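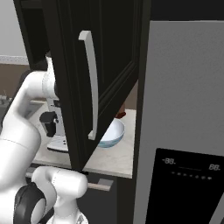 Rendered kitchen with an upper cabinet door standing open over the countertop.

Jomley Household Burglary Records

Data card, version 2
Last revised: August 25, 2019

Summary

This dataset contains 466 records of residential burglary and attempted burglary reported in the Jomley district. Each record describes one incident. The records were prepared by the Prudness Centre for Neighbourhood Safety for use in local planning, teaching and non-commercial research.

Coverage

The area covered is the district of Jomley, including the Paterson estate and the streets between the canal and Clarnari Road. Commercial premises, detached garages and allotment sheds are excluded. Reports withdrawn by the householder were removed before release.

Contents

The main file, incidents.csv, has 12 columns. These include the month of the report, the type of dwelling, the point of entry, whether the home was occupied at the time, and the broad class of goods taken. A second file, codes.csv, explains the values used in each column. Empty cells mean that the detail was not recorded. They should not be read as "none".

Privacy

Street names and house numbers have been removed. Locations are given by zone only, and every zone contains at least 50 households. Users must not attempt to identify any household or person from the records.

Known limitations

The figures reflect reported incidents and will understate the true number. Point of entry was entered as free text until March, when a fixed list was introduced; earlier entries were coded by hand and are less consistent. The boundary of the Paterson zone also changed in that month, and comparisons across the change should be made with care.

Terms of use

The files may be copied and adapted provided that the Centre is credited and any changes are stated. Corrections should be sent to the data desk with the record number and the column concerned.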